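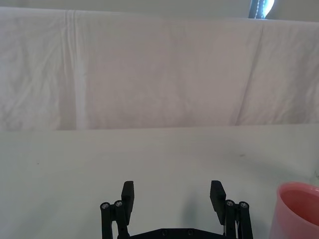 Baldur Bundgaard wrote to ask whether a white table, a white cloth and white bottles aren't just asking for trouble in a house where people drink coffee. He has a point! His was one of about a dozen messages along the same lines, so I finally sat down and put the usual questions on one page. I'll keep adding to it when new ones come in.

Why so much white?

I like it. I had a dark oak table for years and spent those years wiping dust off it. White shows you coffee and tomato sauce right away, which I find helpful, and it hides dust, crumbs from white bread, and most of what a cat leaves behind. It also makes a small room with one window feel a lot less like a closet. I do let some color in, mostly cups. A pink cup on a white table makes me happy at seven in the morning, and at that hour I'll take what I can get.

What do you wipe the table with?

Warm water with a drop of dish soap on a soft cloth, then a second cloth with plain water, then a dry one. The dry one matters more than you'd think because the streaks come from water that sits. For little dark specks I use a white pencil eraser before I get anything wet. Go easy and rub in one direction. If the speck doesn't move, it's probably a nick and not dirt, and you can stop there.

Can I use those white melamine sponges?

On a glossy table I wouldn't. They're a very fine sandpaper, more or less, and they leave a dull patch that you'll only see in the evening with the lamp on. On a matte top I've gotten away with it for one bad ink mark. I tried it underneath first.

How do you get the smell out of a metal bottle?

Ah, the big one. I get this more than everything else put together. Fill the bottle with hot water, add a heaped spoon of baking soda, leave the cap off and let it stand for 30 minutes. Then go in with a bottle brush, rinse twice, and stand it upright somewhere airy. If there's still a smell after that, it's almost always the cap. Pull the silicone ring out (a toothpick works, a knife will nick it) and soak it by itself in a cup of water with a splash of white vinegar. Don't put the vinegar and the baking soda in together and screw the cap on. I did that once with an old Durnov and had to mop the ceiling.

My painted bottle has gray smudges that won't wash off. Is it ruined?

Most likely not. Gray marks on a light matte finish tend to be something rubbed off onto the paint: a car cup holder, keys, the metal rack in the sink. Make a paste of baking soda and water, dab it on with a fingertip, wait a few minutes, and rub in small circles. A real scratch won't go away, and I've stopped minding them. First check that your thin dark line isn't a hair, though. Ask me how long I once scrubbed at a hair.

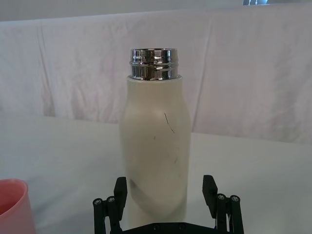 The part people skip is the neck. The threads collect a sort of film, especially if you drink anything with milk or juice in it, and a bottle brush slides right past on the inside and never touches them. I use an old toothbrush with a bit of dish soap and go around twice, turning the bottle and keeping the brush still. Same again inside the cap. Polished metal gets water spots too, so I dry the neck with a dish towel afterward, mostly out of vanity.

Can they go in the dishwasher?

Check the bottom or the leaflet that came with yours. Mine says no, I did it anyway with the one before, and the paint went chalky by June. If yours is plain steel with no paint and the maker says it's fine, go ahead, but leave the cap out of the bottom rack.

What size should I get?

I went back and forth on this for ages. I owned a 1000 ml bottle from Piltum, and it was a lovely thing, but full of water it weighed down one side of my bag and it didn't fit under the faucet in my bathroom. Now I use 800 ml at my desk and that gets me through a morning. If you walk a lot, go smaller and refill. Esben Hjaltadóttir swears by the tiny ones that fit in a coat pocket and tells me mine is a vase.

Do you ever use one as a vase?

Yes. Esben was right. A bottle with a narrow neck holds three or four stems very nicely, and the flowers don't flop. Wash it properly before you drink from it again.

Which cloth should I buy for hanging behind a table?

Any plain cotton flat sheet will do, and the thrift store is full of them. I bought a proper panel from Juteck before I figured that out, and the thrift store sheet hangs better because it has been washed soft. Get one wider than you need. Folds look nice, a cloth pulled tight looks like a dentist's office.

How do you get the creases out?

I only half do. Hang it a little damp, pull the bottom edge straight down with both hands every few inches, and walk away. Whatever is left by the next day can stay. If you want it crisp, iron it while it's damp and carry it over your arm to hang it. Folding it up again to carry it into the next room is how I wasted most of one Christmas Eve.

Does the sheet turn yellow by the window?

A bit, over time, at least mine did in my last apartment. I turn it around whenever I wash it so both ends get their share of sun, and I pull the blind down in the middle of the day in summer.
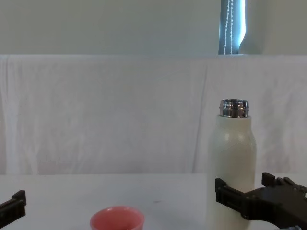

For washing I use a normal load with nothing else in it, warm, no fabric softener, for some 30 minutes on the quick setting. Softener leaves a coating that seems to hold on to kitchen grease. Skip the bleach on anything with polyester in it, too. I have a set of pillowcases the color of weak tea to show for that one.

And the cups? Mine have brown rings inside.

Baking soda paste again (buy the big box). Leave it on for a few minutes and wipe it around with your finger. The rings in my Oddsson mugs came off on the first try, and those had been there since I moved in. With plastic cups, go gently, and accept that red juice may have won.

How do I keep a tall bottle from getting knocked over?

Put it toward the back of the table, on the side of the hand you don't write with. I know people like a tray. I've had two and both just turned into a place for mail.

Can I send you a question?

Please do! Use the form on the contact page and tell me what your thing is made of, if you know. It saves us both an email. Stain photos are welcome, but please take them in daylight.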